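3 September 2019
Posted by Kenneth Pascual

Operators wanted for gripper comparison trials

Layug is looking for people to operate a two-armed robot during a comparison of grippers and hand controllers. You do not need a technical background. We have plenty of engineers in the building already, and they have all picked up the same habits.

The work is paid by the session. You stand at the controls and move the robot's arms through short handling tasks: pick up a household object, turn it over, set it down, pass it from one side to the other. You repeat each task with the Gunico gripper and then with the Paken gripper, using first one controller and then the second. After each block you fill in a one-page form about how the controls felt and where you had trouble.

We ran a first round in July with our own staff and logged 1,313 grasps. Flat and boxy objects gave few problems on either gripper. Thin stems, tapered parts and light plastic gave a lot, and those are the objects we will spend most of the time on in this round.

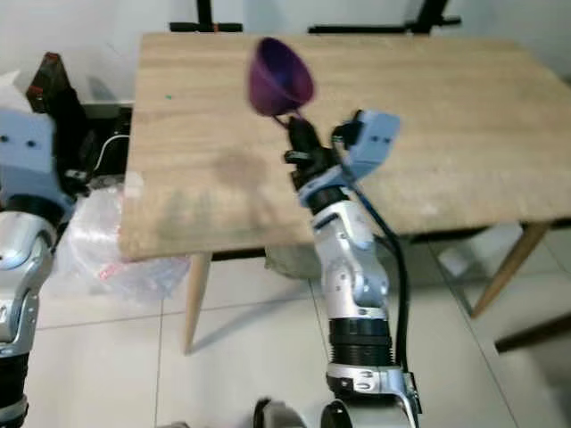

Two-fingered gripper holding a funnel near the spout.

The target for this round is 2,750 grasps, shared among 29 operators. Each operator comes in for 2 sessions on different days. A session lasts three hours including breaks, and the first half hour of your first session is training. Training time is paid at the same rate.

You should:

be 18 or older
be able to stand for up to 40 minutes at a stretch
have full use of both hands
see well enough, with glasses or contacts if you wear them, to judge small gaps at arm's length
be comfortable following a written task sheet in English

Left-handed operators are especially welcome — we had only one in July. Game experience is fine but we are not screening for it. If you have worked for either gripper supplier, please say so when you apply.

We record arm positions, gripper force and video from the cameras on the robot. Your form is stored under a number, and your name is kept separately for payment only. You may stop at any point and will be paid for the hours you have done.

Sessions are held at the Cleteo building, second floor. Parking is free behind the building. Wear closed shoes, and tie back long hair.

To apply, send your name, the hours you are usually free and which hand you write with to Kenneth Pascual at the address below. We will answer everyone, though it may take a week.

Contact: Kenneth Pascual, Operator Trials, Layug | © 2019 Layug | Back to top

This site uses cookies to remember your settings. By continuing to browse you agree to their use. Accept | Learn more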